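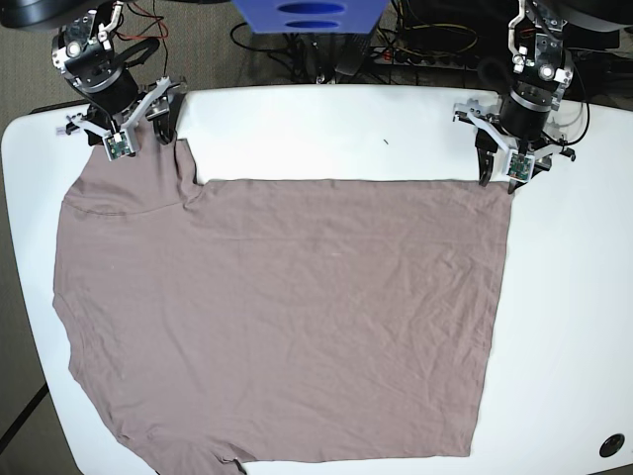 图1 灰粉色针织T恤在白色台面上的平铺状态,领肩部位聚拢隆起,右侧留有空白台面

针织T恤平铺质量对折叠尺寸及折痕的影响
纺织品护理与收纳课程设计报告

小组成员:Illia Hnatiuk(试验设计、测量),Illia Pylypenko(数据整理、报告撰写)

摘要

针织T恤质地柔软,边缘易卷曲,折叠后的外形尺寸往往不一致,在层高固定的搁架上会造成堆叠倾斜。本项目以Homia洗衣房的旧衣整理工序为背景,研究折叠前平铺质量对成品宽度偏差、厚度和残留折痕的影响。试验选用50件短袖圆领T恤,比较三种平铺方式,取得有效记录1,338条。结果表明,成品宽度偏差主要来自领肩部位的堆积和下摆的翻折,衣身中部的细小皱纹对宽度影响很小,但与静置后的残留折痕有关。先定肩、再理下摆、最后处理衣身的顺序优于由中间向四周抹平的顺序。

关键词:针织物;平铺;折叠;折痕;收纳尺寸

1 项目背景

Homia洗衣房承接旧衣的清洗、分类和叠放。叠好的T恤放入开放式搁架,每格宽度一定,按成品宽度230 mm设计,左右各留少量间隙。实际使用中有两类问题:一类是成品过宽,边缘顶到隔板后上翘;另一类是同一叠衣物厚度不均,叠到一定高度后向一侧倾斜。两类问题都需要返工。

前期走访时,整理工序的操作顺序并不统一。有的先抓两肩抖开再放下,有的直接摊在台面上用手掌抹平,也有的先对折再调整。洗衣房现有的作业说明只规定了折叠次数和最终朝向,没有规定折叠前衣物应达到什么状态。因此本项目将研究范围限定在折叠之前的平铺阶段,折叠步骤本身保持不变。

2 相关概念

2.1 平铺质量

本报告所称平铺质量,指衣物在台面上展开后,轮廓、接缝和表面三方面与理想展开状态的接近程度。轮廓指肩线、侧边、下摆的走向;接缝指肩缝和袖窿缝是否处在应有位置;表面指皱纹、凸脊和局部隆起。

三方面不能互相替代。图1中的T恤整体接近展平,但轮廓并不规则:左上方领肩部位聚拢并高出台面,右侧边基本竖直向下而略带波浪,左侧中下部向外鼓出。衣身表面分布着细密皱纹,中部和右下方的凸脊较明显。若只看覆盖面积,这一状态容易被判为合格;若按轮廓评定,领肩部位和左侧仍需调整。

2.2 皱纹与折痕

皱纹为无载荷时可见的表面起伏,多数可通过轻拉消除。折痕为折叠受压后形成的线状痕迹,展开后仍可辨认。两者在测量中分开记录。针织物由线圈相互串套构成,受拉时线圈变形,释放后部分回复,皱纹在拉平后可能重新出现,因此评级须在释放张力之后进行。

2.3 下摆翻折

下摆翻折指底边局部向上或向下卷起,形成双层区域。翻折部分面积不大,但折叠后处于成品内部或边缘,会使该处厚度增加。图1下摆中部偏左处有一小块翻折的布料,边缘略显毛散。评定时,这类局部缺陷归入下摆项,不计入表面皱纹项。

3 材料与器具

3.1 试样

试样为50件短袖圆领T恤,全部为针织面料,来自洗衣房已完成清洗和分类的批次。选样条件如下:无破洞,无大面积印花,领口未明显松弛,尺码标签可读。有胶浆印花的衣物因局部刚度较大,不纳入本次试验。下摆边缘轻微起毛的衣物予以保留,但在备注栏注明。

试样按编号逐件存放,不按颜色分组。颜色不作为试验变量,但会影响目视评级。中等深浅的单色面料在白色台面上轮廓清楚,凸脊处也容易分辨;颜色过浅时边缘与台面反差不足,需要改用侧光并复核。

3.2 台面

试验在白色平整台面上进行。选择白色台面有两点考虑:一是多数衣物与台面反差足够,读取边缘位置较方便;二是落在台面上的线头、纤维容易发现,便于在更换试样时清理。台面长度不足以容纳整件衣物加操作余量时,允许下摆靠近台沿,但不得悬垂。衣物悬垂时自重会对衣身形成纵向拉力,使测得的衣长偏大。

3.3 测量工具

宽度和长度用钢直尺测量,读数到1 mm。厚度用Bernus平板测厚架测量,压板缓慢放下后读数。折痕评级采用课程组提供的五级对照样照,5级为无可见折痕,1级为折痕清晰且有明显棱线。数据录入使用Didenko表格模板,该模板由上一届小组编制,本组增加了“领肩隆起”“下摆翻折”两列。

4 试验方法

4.1 三种平铺方式

方式A:中心抹平。衣物放到台面后,从衣身中部开始,依次向两侧、领口和下摆抹平,不单独调整肩部。

方式B:提肩下放。从两侧肩部提起衣物,使衣身自然下垂,随后下摆先接触台面,再将衣身逐步放平,最后松开肩部。放下后不再抹平。

方式C:定肩分区。按方式B放下后,先使两侧肩点处于同一水平线,再将下摆拉直并检查有无翻折,最后在衣身区域轻抹一次。抹平方向由领口向下摆,不横向推移。

三种方式均以正面朝下为起始状态,袖子向外展开。每件试样对每种方式重复九次,两次操作之间将衣物提起抖开,避免前一次形成的折线影响后一次结果。

4.2 折叠步骤

平铺完成并评级后,按统一步骤折叠:两侧向内折,袖子折回;下摆向上折至领口下方;再对折一次。侧折位置以领口外侧为参照,目标成品宽度230 mm。折叠过程中不得补抹平铺阶段遗留的皱纹,否则三种方式之间的差异会被掩盖。

4.3 静置与评级

折好的衣物单层放置,上方加统一质量的平板,静置60分钟。取下平板后测量厚度,再展开衣物,放置片刻后评定折痕等级。宽度在加压之前测量。

评级由两名成员分别完成,互不告知结果。两人评级相差不超过一级时取平均值;相差超过一级时共同复看,重新给出一个等级,并在备注栏标记。

4.4 无效记录的处理

出现以下情况时该条记录作废:折叠中衣物滑脱;厚度读数前平板移位;录入时试样编号与标签不符。每种方式计划取得450条记录,各作废四条,有效记录各446条,三种方式合计1,338条。作废记录未补做。

5 结果

5.1 成品宽度

三种方式的平均宽度都接近目标值,差别主要体现在离散程度上。

方式A:平均宽度236 mm,标准差9 mm。
方式B:平均宽度233 mm,标准差6 mm。
方式C:平均宽度231 mm,标准差4 mm。

方式A的偏宽记录集中在领口一端,表现为成品上宽下窄。检查对应的平铺评级,领肩隆起一栏多数被标为“有”。原因在于领肩部位堆积的面料未能展开,侧折时参照点内移或外移,两侧折线不再平行。抹平动作从中部开始,会把面料向领口方向推送,使堆积加重。

方式B的肩部位置较好,但下摆在接触台面时容易形成小的翻折。翻折对宽度的影响有限,对厚度的影响较大,详见下节。

5.2 成品厚度

厚度差异以同一件成品四角读数的极差表示。方式A极差最大,方式B次之,方式C最小。方式A的厚端多在领口侧,方式B的厚端多在下摆侧。两者叠放时若方向一致,厚度差会逐层累积,倾斜方向固定;若交替朝向,可部分抵消,但洗衣房要求领口朝向一致以便查看尺码标签,因此不采用交替叠放。

厚度差还与面料本身有关。较薄的面料卷边倾向明显,即使平铺时已将下摆拉直,松手后仍可能回卷。此类试样在方式C下的改善幅度低于平均水平。

5.3 残留折痕

折痕评级结果如下。

方式A:平均3.2级。
方式B:平均3.3级。
方式C:平均3.8级。

方式A与方式B差别很小。方式A减少了衣身中部的皱纹,但领肩部位的堆积在受压后形成短而深的折痕;方式B领肩较平整,衣身却保留了提起时形成的纵向凸脊。方式C两方面均有改善。衣身凸脊与主折线平行时,静置后基本不可见;与主折线相交时,交点处常出现小的棱角,评级下降。

5.4 操作时间

单次平铺时间以衣物接触台面为起点、双手离开为终点。方式B最短,方式A居中,方式C最长。方式C增加的时间主要用于检查下摆。若将返工时间计入,方式C与方式A的差距缩小,但本组没有在实际班次中记录返工时间,不能给出总工时结论。

6 讨论

6.1 评定顺序

从结果看,平铺阶段各项缺陷对成品的影响不相等。按影响大小排列,依次为领肩隆起、下摆翻折、侧边波浪、衣身细皱。目视检查时,人的注意力却容易先落在衣身细皱上,因为这部分面积最大。以图1的状态为例,衣身大面积的细皱很显眼,而右侧边的轻微波浪和下摆处的小块翻折不易引起注意。若操作从抹除细皱开始,后续再调整领肩时,已抹平的区域会重新起皱,前面的动作等于白做。

因此建议将检查项目固定为肩、下摆、侧边、衣身四步,前一步未达到要求时不进入下一步。

6.2 接缝作为参照

T恤轮廓受拉伸影响大,单凭边缘难以判断衣物是否摆正。肩缝和袖窿缝处面料层数多,形变较小,可作为辅助参照。图1左上方可见一条隐约的弧形缝线,位于隆起部位下方。遇到类似情形,可先看缝线走向,再判断该侧肩袖应向哪个方向展开,避免反复试拉。

缝线作参照也有局限。旧衣经多次洗涤后,侧缝常有扭转,缝线偏向前片或后片。以扭转的侧缝对齐侧边,会使前后片错位。本次试样中有少数衣物属于这种情况,统一改按肩点和下摆两端定位,侧缝位置只作记录。

6.3 张力控制

方式C要求拉直下摆,但张力过大时衣身变宽,松手后回缩,侧边出现波浪。试验初期本组两名成员的手法差异较大,Illia Hnatiuk操作的侧边波浪记录偏多。统一手法后改为只移动下摆两端的位置,不向外施加持续拉力,差异明显减小。统一手法之前的试做数据没有计入结果。

肩部的情况类似。提起时夹持位置若靠近领口,领圈受力后面料向夹持点集中,放下后在该处形成聚拢;若靠近肩点外侧,肩线较直,但袖子容易向下翻。综合比较,夹持点取肩线中段较为合适。

6.4 误差来源

目视评级受光照方向影响。顶光下细皱不明显,侧光下凸脊投影加长,等级容易偏低。本组固定使用同一侧的光源,但午后窗光有变化,未能完全排除。另外,同一件试样多次折叠后,折线位置可能留下记忆,后期评级会略低。三种方式的先后次序已轮换,以减小这一影响。

试样全部来自一家洗衣房,长袖、带帽和修身款式均未包含,结论不宜直接推广到这些品类。

7 建议

根据试验结果,对Homia洗衣房的作业说明提出以下修改意见:

(1)在折叠步骤之前增加“平铺检查”一项,内容为两肩等高、领肩无堆积、下摆无翻折。
(2)衣身抹平只做一次,方向由领口到下摆。
(3)侧缝扭转的衣物以肩点和下摆两端定位。
(4)下摆起毛或脱线的衣物在平铺时挑出,修剪或另行分类后再折叠。
(5)台面一侧保留空位,用于调整袖子和放置折叠板,不堆放待处理衣物。

折叠板方面,小组试用过一块Promon塑料折叠板。使用折叠板后宽度一致性提高,但领肩堆积仍会造成厚度不均,说明折叠板不能代替平铺检查。该部分只做了少量试用,数据未列入正文。

8 结论

在折叠步骤不变的条件下,定肩分区的平铺方式可减小成品宽度的离散程度和四角厚度差,残留折痕评级由3.2级(方式A)提高到3.8级。领肩隆起是宽度偏差的主要来源,下摆翻折是厚度偏差的主要来源。方式C单次平铺时间较长,是否适合高峰时段使用,需要结合返工时间另行评估。

9 分工与后续工作

Illia Hnatiuk负责试样编号、平铺与折叠操作、厚度测量;Illia Pylypenko负责宽度测量、数据录入、统计和报告撰写。折痕评级由两人共同完成。

后续拟开展两项工作:一是在洗衣房实际班次中记录返工件数和时间;二是将长袖T恤纳入试样,重新确定袖部的平铺要求。评级表和原始记录随报告电子版一并提交,作废记录保留在表格末页,备注栏写明作废原因。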